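Kirui canteen swaps cardboard for reusable trays

The staff canteen at the Kirui business park has stopped handing out cardboard lunch carriers and moved to reusable plastic trays. The change took effect in May, after a trial in the smaller of the park's 2 dining rooms.

The canteen is run by Comier, a catering firm that also serves the office building next door. It has bought 1,000 trays from Prundia, a supplier of kitchen and serving goods. The company said the order covers the lunch rush with enough left over for a full wash cycle, so the line should not have to wait for clean trays to come back from the kitchen.

Cardboard carriers had been used at Kirui since the canteen reopened after its last renovation. They were meant as a short-term fix while the dishwashing area was being rebuilt, but stayed in use long after the work was done. Staff in the building had complained that the carriers went soft under soup bowls and filled the bins before the afternoon pickup.

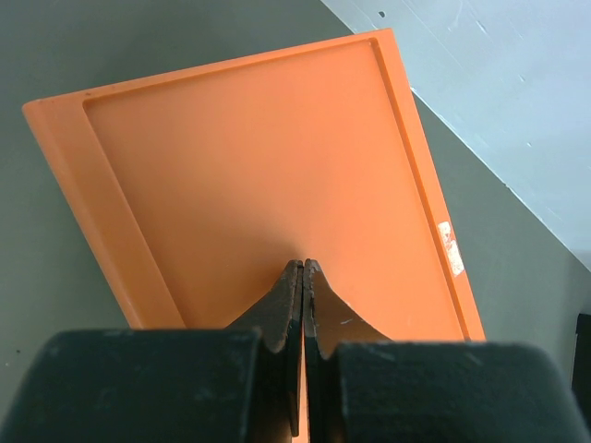
Comier Press Desk

The trays are bright orange plastic, shallow and rectangular, with a raised border and a smooth floor. Comier said it wanted a color that would be easy to spot when trays are left behind in meeting rooms and on outdoor benches, where the old carriers were often found at the end of the day.

Diners pick up a tray at the start of the line and return it to the rack beside the exit. There is no deposit. Trays may be taken to a desk or outside, but the canteen asks that they come back by 4 p.m. so they can go through the last wash. A second return rack will be placed on the upper floor, near the elevators, for people who eat at their desks.

During the trial, 13 trays went missing and most were later handed in. Comier said it was satisfied with that result and does not plan to charge for lost trays at this point. It will look at the numbers again once the new racks have been in place for a while.

Lunch prices stay the same. Customers who bring their own container for takeout will continue to get 25 cents off a hot meal - the discount does not apply to sandwiches or drinks. Paper bags are still available at the register on request.

The kitchen has also changed the order of the serving line. Silverware and napkins are now at the end, after the register, and the salad counter has moved closer to the entrance. Comier said the old layout caused people to turn back for forks and hold up the line behind them.

The Sketier coffee stand in the lobby is not part of the change. It has its own lease and will keep using paper cups and carriers for now, although customers may carry their coffee on a canteen tray if they have one.

The canteen is open for breakfast from 7:30 a.m. and serves lunch until 2 p.m. Questions and comments about the trays can be left at the register or dropped in the box next to the return rack.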